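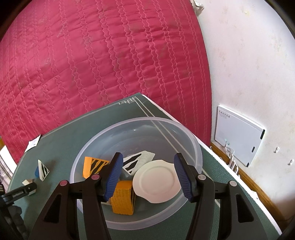

When should the controller throw away its current grasp plan and ask for a new one?

The controller should ask for a new plan when the chosen object has moved relative to the container by more than the jaw clearance, or when the target mask has been missing for longer than one planning cycle. Small shifts below the clearance are left to the servo loop, which can absorb them without a change of target.

The rest of this section describes how the rule is implemented and where it breaks down. The planner and the servo loop run as separate processes. The planner takes the latest view, segments it, ranks grasp candidates and publishes one target. The servo loop reads that target and tracks it at 25 Hz until it either closes the jaws or receives a replacement. In the first version of the Nkosi stack the planner published on every view it could process, and the servo loop always followed the newest message. On single objects on a bare surface this worked well enough. In a bowl it did not, because two candidates with nearly equal scores would trade places from one view to the next and the approach path would swing between them.

Figure 4. A view with the jaws open over a translucent bowl. Two orange blocks and a black-and-white striped block lie beside a small white plate. A second gripper reaches in from the left, next to pieces outside the bowl.

Views like the one in Figure 4 are hard for the ranking step for several reasons. The plate overlaps the white block, so the mask for either one tends to leak into the other. The table can be seen through the far wall of the bowl, and the lines on the table pass under it, which gives the segmenter strong edges that do not belong to any object. The left finger hides part of one striped face. Stripes also break a block into bands, and a segmenter trained on plain blocks will sometimes return each band as a separate object.

We handle leakage and banding before ranking. Neighboring masks are merged when their shared border is long compared with the shorter of the two outlines and when the depth estimate does not jump across it. The depth check matters most for a plate resting against a block. With only the border test, the two were often merged and the planner aimed at the middle of the combined shape. We tried a color test in place of the depth check and dropped it, as it failed on any block with a strong pattern.

Masks of the gripper itself are removed with a fixed template. The template is stored per jaw opening and looked up from the encoder value, so no rendering is needed at run time. It covers the jaws of the tool that carries the camera and nothing else. The other gripper has to be segmented like any object, and its mask is passed to the ranker as an obstacle. Candidates whose approach path crosses an obstacle mask are kept in the list with a penalty. We do not delete them, for the simple reason that the other gripper usually moves on, and a deleted candidate would have to be found again from scratch.

Each surviving candidate gets a score from three terms: visible edge length on both sides of the jaw axis, clearance to the nearest rim point, and the obstacle penalty. The rim is fitted as an ellipse and held fixed while the container is judged to be still. All positions are then stored relative to the rim center. This was the most useful single change we made. When someone nudges the bowl, everything in it moves together, the stored positions stay valid, and the servo loop only needs the new rim center to carry on.

A published target is locked. The lock is released by the rule given at the start of this section, by a completed grasp, or by a stop command. A higher-scoring candidate alone does not release it. We first tried a score margin, with the lock released once another candidate led by a set amount, but no margin suited both shallow and deep containers and the tuning had to be redone for each one.

The lock has a cost. If the first choice is poor, the system stays with it until something moves. In the logs from the Brullton site, Karabo Visser found a run where the target was a block wedged under a plate, and the servo loop closed on it, slipped and reopened while the target stayed valid throughout. We now count failed closes and release the lock after the second one. The candidate is put at the end of the list for that container and is considered again only after another object has been taken out.

Timing was checked on 14 recorded sequences played back through the full stack. The longest delay from image arrival to published target was 55 ms, most of it spent in segmentation. The merge step and the ranker are cheap, and moving them to a separate thread made no useful difference. Playback does not reproduce contact, so it says nothing about grasp success, and we do not use it for that purpose.

Both processes log the rim fit, the candidate list and the reason for each lock release. The reason field was added in September, after the Pimow port, when we could not tell from the older logs whether a target had been lost or had been replaced. Older Prullstead logs lack the field and are left out of the comparison in the next section.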